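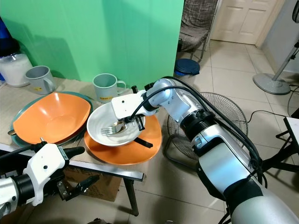
When does the town lunch in Vokness change its hours?

The new schedule starts on the first working day of May, when lunch at the Căpraru building will be served in two sittings, the first at noon and the second an hour later.

Apr 7, 2026

57 shares
2 comments

The town of Vokness will split its weekday lunch service into two sittings this spring, after a winter in which people were often left standing in the hallway waiting for a chair.

The dining room on the ground floor of the Căpraru building seats 40. Until now everyone has come at noon, and anyone who did not find a seat has had to wait for someone to finish. Under the new schedule the first sitting ends when the second one begins, with the kitchen sending out a fresh round of food for each.

The town manager's office approved the change in March. The price of a meal stays the same, and so does the menu, which is one hot dish a day with soup, bread and a salad. A meatless dish is served on request. Requests should be made the day before, by phone or at the counter.

"People were eating fast because they could see somebody waiting behind them," said Tyyne Tikkanen, who manages the lunch service for the town. "It made for a bad lunch. Older people especially would get up before they were done."

The lunch is open to anyone who lives or works in Vokness. Most of the people who use it are retired, but the mix has changed since the diner on Ellik Street closed last fall. Workers from the bus garage and the post office now eat there too, and several of them have only a half-hour break. Tikkanen said those workers will be pointed to the second sitting, when the line is expected to be shorter, but they will not be turned away from the first.

There will be no assigned seats. Diners can choose a sitting when they buy their ticket, and a ticket for one sitting can be used at the other if there is room. Monthly tickets that have already been bought remain good and do not have to be exchanged.

Bakari Temba drives a bus on the Ellik Street route and has eaten at the Căpraru building since the fall. He said he had stopped going on rainy days, when the room fills up early.

"I'd get there and look in the door and go back to the garage," Temba said. "If I know I can sit down at one, I'll be there at one."

Others were less pleased. Rüdiger Wunderlich, a retired surveyor, said he and the people he eats with like to stay on over coffee after the meal, and that the new schedule will push them out of the room.

"We've had that table a long time," he said. "The food is fine. What I come for is the hour after the food."

Tikkanen said coffee will be moved to the front room across the hall, which has been used for storing folding chairs. The room is being cleared and painted, and it is supposed to be ready when the new schedule begins. It has a sink and a window on the street side but no heat of its own. For the warm months that is not expected to be a problem.

The kitchen is run under contract by Tuso, a catering company that also supplies the town's two day care centers. Behrouz Mohammadi, the kitchen manager, said serving in two rounds is more work in some ways and less in others. Potatoes and vegetables can be cooked in smaller batches and will not sit in the warmer as long. Dishwashing is harder, with plates from the first sitting needed again for the second.

"The machine can handle it if we start right away," Mohammadi said. "What we can't do is let everything pile up on the carts until the end like we do now."

Diners are being asked to scrape their plates and bring them back to the window before they go for coffee. Anyone who has trouble carrying a tray can leave it on the table, and staff will pick it up. Glasses go in the rack on the left side of the window and flatware in the tub under it, the same as before.

Tuso is adding a part-time position for the middle of the day. The job has been posted, and Mohammadi said he hoped to have someone trained before the change takes effect. The town is covering the added wages out of money left in this year's food service budget. The cost will be looked at again when the contract comes up for renewal at the end of the year.

Several people who spoke at a public meeting on the plan in March asked about heat in the dining room, which faces south and gets the sun from late morning on. Last summer some diners took their meals home on hot days. With people in the room for a longer stretch each day, the question is likely to come up again in June.

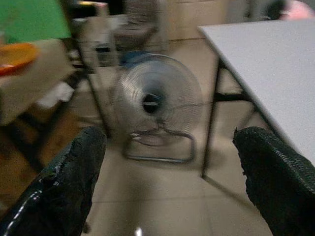 A floor fan with a round wire cage. The town has put off a decision on air conditioning for the dining room.

Darius Radu, who oversees town buildings, said air conditioning would require new wiring on the ground floor and could not be done before fall in any case. For this summer the windows on the north side, which were painted shut years ago, will be freed so that air can move through the room. Shades will go up on the south side. Radu said the work on the windows will be done after the lunch hours and should not affect service.

"It's an old building and it holds the heat," Radu said. "Opening it up on both sides will help in the morning. I'm not going to tell people it will be cool in there in July."

He said he would bring a cost estimate for the wiring to the town manager before the next budget is drawn up. The same wiring would also be needed for a larger dishwasher, which Tuso has asked for more than once.

The lunch service began in the Căpraru building after the town bought it from the family that had run a dry goods store there. The shop counter is still in place and is used for ticket sales. A back stockroom became the kitchen. The upper floor is rented out as offices and is not part of the plan.

Take-home meals will still be handed out at the side door. Pickup will be at the start of the first sitting only. People who pick up meals for a neighbor should give the neighbor's name at the door, as they do now, so that the kitchen can keep track of allergies. Containers should be washed before they are returned.

Home delivery is not affected. The driver's route and times stay as they are, and people on the delivery list do not need to call in.

The town lunch will be closed on the last working day of April so that the dining room tables can be moved. The long tables along the back wall will be pulled apart to make a wider aisle for walkers and wheelchairs - something diners had asked for separately - and the ticket line will run along the hallway instead of through the room. Take-home meals will not be available that day. Delivery customers will get a cold meal the afternoon before.

Tikkanen said the town will try the schedule through the end of August and then ask diners what they think. If one of the sittings is nearly empty most days, the starting times could be moved. She said going back to a single sitting was possible but would bring back the wait.

Wunderlich said he would give the front room a try. He has asked for the coffee to be left out until the second sitting is over, and Tikkanen said that had been agreed to.

Tickets for May go on sale at the counter next week during lunch hours. The menu for the month will be posted by the front door and in the post office lobby. Questions about the schedule can be left at the counter or with the town manager's office.

2 comments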